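Statics for Makers, Week 5: Friction and Things That Lean
Handout, Mon 2 October

Hi all. I talked too fast last week, so I've written this one out more fully than usual. Bring it with you, along with a ruler and something to scribble with. 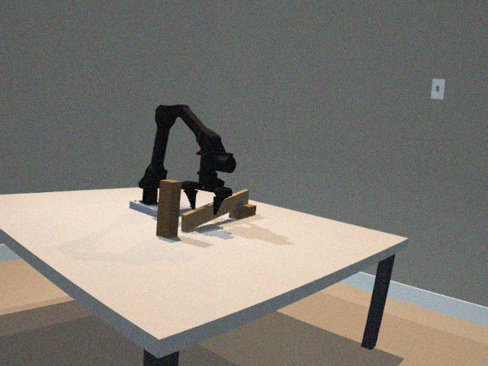 1. What friction does before anything moves

Most of you learned friction as the thing that slows a sliding box. Fine, but in this course we mostly care about the box that stays put. Static friction is lazy. It pushes back exactly as hard as it has to and no harder, up to a limit. Push a crate with 2 newtons and it doesn't budge? Then friction is 2 newtons. Every year I get a stack of papers that plug in the maximum right away, and every year I write the same note in the margin.

The limit is the friction coefficient times the normal force (the push from the surface, square to the surface). Please draw the normal force square to the surface! On a slope it does not point straight up.

2. The tilting board

Put a block on a board and raise one end slowly. At some angle it lets go. The tangent of that angle is your static coefficient, and the weight of the block drops out completely. I still find that lovely.

Say the block slips at 43 degrees. The tangent is a bit over 0.93, so that's a very grippy pair of surfaces. Rubber on dry wood can get you there. Smooth wood on smooth wood usually can't, so if you measure that, check for glue or a nail.

3. Leaning ladders

Chibuzor Oyelaran asked after class why a ladder feels less safe the higher you climb. Good question, and it's worth doing properly. Assume the wall is smooth, so it can only push sideways. Take moments about the foot. As you go up, your weight acts farther out from the foot, the wall has to push harder, and the floor has to supply that same sideways force through friction. The floor's limit stays where it was — you're just using more of it.

Try it with a climber of 1,000 newtons and a ladder of 400 newtons. Put the climber a quarter of the way up, then at the top, and compare the friction needed at the foot.

4. For next time

Read the Vikari chapter on wedges, but skip the bit on screws, we'll get to that later. Bostetti covers the same ground with nicer drawings if you get stuck. Problem sheets go in the tray by my door.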